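Shared workshop in Kisdale adds suturing to two-arm rig

KISDALE – Members of the Latura workshop have moved their two-arm surgical rig from peg transfer to suturing on a practice pad. The build has taken 140 evenings, says Naa Agbeko, who wrote the control software. 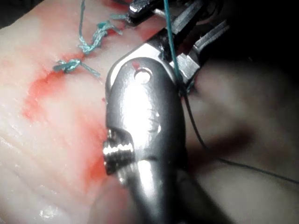 Both arms run from one desktop computer. Wrist cameras feed the operator's screen, and a fixed camera covers the pad. 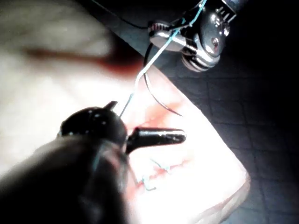

Parts cost $1,965, excluding the secondhand instruments. Senyo Addo machined the mounts. 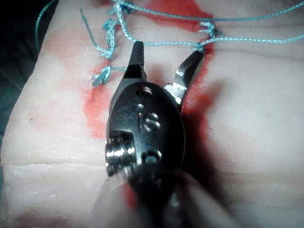

Can the rig tie a knot unattended?
An operator drives every throw. The software only filters hand tremor and limits jaw force.
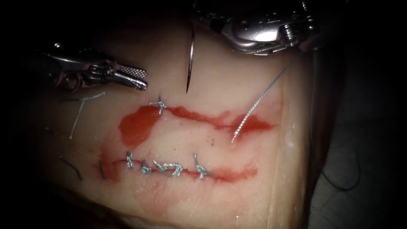

Cable tension is checked after every 200 jaw cycles. Izzati Kusuma is rewriting the homing routine, which takes 65 seconds per arm. Drawings will be posted in April.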